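The Long Desk, Before and After Lunch

Welcome to the page for our workroom clear-out! Some of you asked to see how things were coming along, and since I can never tell a short story when a long one will do, I have put it all together as a little gallery with my notes underneath. The room is the one at the back of Brorness, up the stairs and past the coat hooks, and if you ever came to one of our August open days you will have walked right by it with a cup of coffee in your hand.

We started in August, when the building is quiet and you can leave things standing in the hallway without anyone tripping over them. The plan was one afternoon. You can probably guess how that went, but I will say that the shelves by the door really were done in an afternoon, and very nice they look too, with the paper on the bottom and the light things on top where I can reach them without the stool.

The desk is another matter. It is a long one, the kind you could lay a whole roll of wallpaper on, and a long desk invites people to put things down. I do it myself! You come in with your hands full, you see all that lovely brown tabletop, and down it goes. We paid 260 for it when the old Carrasco office closed, delivery included, and I still think it was the best money we ever spent on this room, even if the top has gone a bit worn since then.

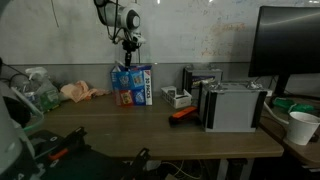

My rule for clearing a surface is to begin with whatever has a proper home already. Cloths go to the wash, spray bottles go under the sink, and anything that came out of a kitchen goes back to the kitchen before you have time to get hungry and sit down with it. You would be surprised how much lighter a room feels after that first round, and you haven't had to make one hard decision yet.

Cases come next. I am fond of a good hard case with proper clasps, and we have more of them in the building than we strictly need, big and small. They are wonderful for keeping things together and terrible for remembering what is inside, so each one gets opened, looked through and given a paper tag on the handle. Ronja Magnusson wrote the tags for us in her beautiful square handwriting, and she used up 28 of them before she asked for a break and a sandwich. The bigger cases will live on the floor under the window, small ones on the shelf, handles facing out.

Then the cables. I would love to tell you I have a clever system, but what I have is a shoebox of soft ties (the Jerkik ones, 40 to a bag, and they can be opened and used again) and a good deal of patience. Anything in use stays where it is and gets tied up along the back so the duster can get past. Anything that has been lying in a drawer since before we moved in goes into the box by the stairs, and if it hasn't been missed by the end of the month, off it goes.

Small baskets I am in two minds about. A little white plastic basket costs next to nothing and looks so tidy on the first day, and a month later it holds one glove, a battery and somebody's spare key. We have agreed to keep a few, for things that are picked up every day, and the rest have gone to the craft table downstairs, where they were very welcome.

And the walls, oh dear. They have their stains and smudges and they have earned them, but I don't think soap is going to be enough this time. Ritanari quoted us 475 for the painting, two coats with the corners filled, and we have said yes to it. We went back and forth over the color for far too long. I wanted a warm cream, Ronja wanted to stay with a pale gray, and we have ended up with a cream so pale that she calls it gray and I call it cream, and we are both perfectly happy.

The desk will have to be pulled out for the painters, so if you have an hour to spare and a strong back, do come up and lend a hand. Coffee is at three, there will be cinnamon buns, and the door downstairs sticks a little, so give it a good push.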